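Teleop notes, third week

Quick one before I lose the thread. Meant to write this up in October and then didn't, so some of it is from the notebook and some of it is from memory, and the notebook is mostly arrows.

For anyone new – I spend my evenings teaching an arm to do small desk jobs. Two ways of doing it. Either I grab the arm and drag it through the motion (hand guiding, kinesthetic, whatever you want to call it) or I sit off to the side with the leader arm and the follower copies me. Record, label, train, watch it fail, record again. That's the hobby. It eats a lot of coffee.

Started with hand guiding. Everybody does, I think. Feels natural. You put your palms on the thing and push. Problem is your hands are in every shot from the outside camera, and the wrist view picks up a thumb now and then, and later the policy goes looking for a thumb. Ask me how I know. I had a whole batch where the arm would hang in the air over the table, just waiting. Waiting for me, I guess. Threw the batch out.

Also you're strong and the arm isn't. When I push it through a motion I lean on it without noticing, and the path I record is one the motors can't really follow on their own at speed. Replays looked drunk. The elbow especially.

So, remote. Leader arm clamped to the side table, follower on the main one. I set it up the way the Obeidat notes say to, with the leader a bit lower than you'd think, so your shoulder doesn't ride up. Good advice. Ignored it for 3 days, then had a sore neck, then followed it.

First proper dataset by remote: 200 episodes of pick up the block, put down the block. Boring on purpose. Trained overnight and it worked well enough that I got cocky and skipped straight to the fussy stuff. Plugs. Phones. Anything flat and slippery. 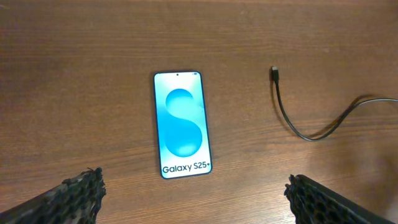 Where you start an episode matters more than how you finish it, that's my big lesson from this month. I used to begin with the fingers half closed and hovering off wherever I'd left them, so every recording opened with a little panic wiggle while I got lined up. Now I open wide first, get the thing sitting between the fingertips in the wrist view, hold still for a breath, then go. With the phone it's easy to tell if I'm square to it, the long sides give you two straight lines to line up against. The cable is the opposite. It lies off to the right in a saggy U and there's nothing straight about it except the plug, so the plug is what I aim at. And I leave the gap between plug and phone big at the start, wide enough that an approach to one doesn't knock the other.

The task, in case I didn't say (I didn't): pick up the plug, bring it round, get it into the phone. Sounds like one thing. It's about five things and each one wants to be taught differently.

Picking up the plug is mostly patience. The plug is small, the table is hard, and if you come down too fast the fingertips skate. I come down slow, stop just short, close, then lift a hair before doing anything else. The lift matters. If I close and go sideways in one motion the plug drags and turns in the grip and then I'm trying to insert it crooked for the rest of the episode. The policy learns the drag too, of course. It learns everything you didn't mean to teach it.

Bringing it round – the cable fights you. It has a memory and it pulls. On remote you don't feel that at all, the leader arm is floppy and happy while the follower is being tugged backwards. This is the one place I miss hand guiding. With hands on the arm you feel the tug right away and ease off. With the leader you only find out when the plug slides out of the fingers. My fix is dumb but ok: pull slack toward the phone as its own step before even thinking about the port. Two moves. Ugly to watch, trains much better.

Then the insertion. I'm bad at it. Saying that up front. My success rate as a human operator is embarassing, and if the teacher can't do it the student isn't going to either.

Maysoun Karaki, who has been doing this a lot longer than me, watched a few of my recordings over a call and her main comment was that I correct too much. I get near the port, miss a tiny bit, and jitter left right left right until it goes in. Looks like searching but it's just nerves. She backs off. Fully off, a clear couple of inches, pause, come in again from the start of the approach. So a miss in her data is a clean retry and a miss in mine is a seizure. Tried it her way the same evening. Slower episodes, far fewer bad ones. The policy picked up the backing off too, which was kind of a thrill to see the first time. It missed, it pulled back, it tried again! I yelled. Dog left.

The other thing she said: don't look at the arm. Look at the camera view. If you can see the port from your chair but the wrist camera can't, you're using information the robot will never have. I knew this. Everybody knows this. I was still peeking. Now there's a piece of cardboard between me and the follower and I drive off the monitor only. Miserable the first hour. My first run with the cardboard up, I parked the gripper on the table and pressed down till the thing faulted out.

Numbers, since people ask. I have 1,757 episodes recorded on this task all told and kept 1,213 of them. The rest went for the usual reasons – dropped plug, me sneezing, camera stalled, me forgetting to hit stop and walking off to get the door. I used to keep the messy ones on the theory that more is more. Don't do that. Or do that, but label them, and train with and without and look. Without was better for me, clearly. Retries stay in though. A retry isn't a mess if you back off properly.

Also stopped recording when tired. After dinner I'm good for maybe an hour. After that my episodes get short and grabby and you can see it in the plots, the approach gets steeper and steeper. Robot me at 11pm is a jerk.

Stuff that helped, no order:

Foot pedal for start/stop. Should have bought one on day one. Reaching for the keyboard put a twitch on the end of every single episode and I was trimming by hand like an idiot.

Softer springs in the leader trigger. The stock one tired out my finger and I'd relax my grip partway through without knowing it. Hence dropped plugs.

Moving stuff between episodes. Not a lot. Turn the phone a little, re-flop the cable, shift everything a hand's width. I got lazy and did a long run with everything in the same spot, and what I had at the end was a very expensive tape recorder. Nudge the phone a bit and it would go stab the table right where the port used to be.

Leaving the lights alone. Wood tabletop has some sheen to it and the glare wanders depending on which lamp is on. I'm of two minds here. Fixed lights made early training easier, but then I turned on the hall light one night and it all went to pieces. So now I do the first chunk under one light and then start mixing.

Stuff that didn't help: the Dornmont glove. Borrowed one, wanted very badly to love it. Finger tracking is neat, but I have two fingers on the robot and five on me and my brain would not do the math. Maybe for a real hand. Also tried slowing the follower down to half of the leader's speed so I could be more careful. You'd think. What happens is you start leading it, like throwing ahead of a running receiver, and the timing goes to mush.

Still want to go back and try a mix. Hand guide the slack pull, where feel matters, remote for everything else, stitch them. Not sure the policy will like the seam. There's a person at the Nallthorpe meetup who claims it's fine if you blend a few frames across, I'd like to see it before I believe it. I've also thought about some cheap force feedback on the leader, even a buzz when the follower's current spikes. Buzzer is on the desk. Has been on the desk a while.

Oh and somebody emailed about how long an episode should be. Mine run whatever they run. I quit trying to make them even. Just cut the dead time at the front and back, and leave the pauses in the middle if you meant them. If you paused becuase you were lost, toss it.

Next is the Bruvcombe weekend, where I'm supposed to bring the arm and let other people drive it. Curious what strangers' demos look like next to mine. Probably smoother, which will hurt. I'll record all of it if they let me, and post the plots. Need to find the travel case first, and a second clamp, the one I've got has a stripped screw and I've been holding the leader down with my left elbow.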